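Stistar Table Room Opens Again in Pirneck With New Wooden Tops

11/03/2020

By Garba Akande

The table room on the ground floor of the Stistar building in Pirneck is open again for the public. It was closed since the second week of January, and many people who come for the evening hours were asking when they can return. The answer is now known: the doors are open from this week, at the same hours as before, and the monthly price did not change.

The biggest part of the work was the tables. The old ones were bought together with the building and had become tired. Some of them had deep cuts from knives, some had glue on them that could not be removed anymore, and two were not safe to lean on. The Adeleke workshop, a small furniture maker on the other side of the canal, received the order for 21 new tables and delivered them in three parts during the winter.

The new tops are of light wood with a long and calm grain. Mrs. Adeleke, who runs the workshop with her two brothers, told me that they spent more days on the finish than on the cutting. The room wanted a surface that can be wiped easily, but it should still feel like wood under the hand. "If you put too much finish, people feel they sit in a hospital," she said. "If you put too little, the first coffee stays there forever."

I visited the room on the day before the opening. The lamps above the tables are also new, and the light is softer than in the old room, where it was always dark in one corner and too strong in the other. Several tables were already in use by members who had received permission to come early.

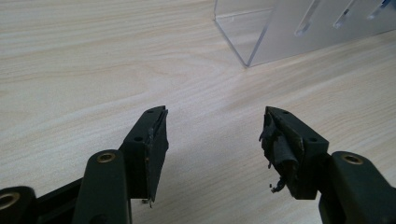 The members pay 30 a month, and for this they can use a table, the shelves along the wall and the small kitchen at the back. People repair things, draw, build models, sort their stamps or simply read the newspaper. In the last year the room had 546 registered members, and the director expects that not all of them will come back at once. Some went to the library in Urkine during the closing, and they liked it there because it is nearer to the train.

The cost of the tables was paid partly from the savings of the house and partly from a gift of 3000 that came from a former member who moved away. The rest of the renovation, mostly the floor and the electric work, was paid by the owner of the building. The floor still needs one more treatment near the entrance, and this will be done on a Sunday when the room is closed anyway.

There are a few new rules. Cutting with a knife is allowed only on a mat, and mats can be borrowed at the desk. Hot glue and paint must stay on the four tables next to the sink. Drinks are permitted everywhere, but a cup without a coaster will be taken away by the staff - this was said to me with a smile, but I think it is serious.

Not everybody is happy. One older member, who has come since the first year, said that he misses his old table by the window, with the marks of his own work on it. He asked if he could buy it and was told that the old tables are already promised to a school in Urkine, where they will be sanded and used in the craft classes. He now sits at the same window with a new top in front of him, and he admitted that his papers slide less than he was afraid of.

The workshop will come back after half a year to look at the surfaces and to repair what is needed. This visit is included in the price of the order. Mrs. Adeleke asks the members not to try repairing scratches by themselves with oil or wax from home, but to write the number of the table in the book at the desk.

The room is open every weekday from noon until nine in the evening, and on Saturdays from ten in the morning. New members can register at the desk with an identity card. For the first two weeks it is possible to try a table for one afternoon without paying, but it is better to call before - the places at the window are usually taken early.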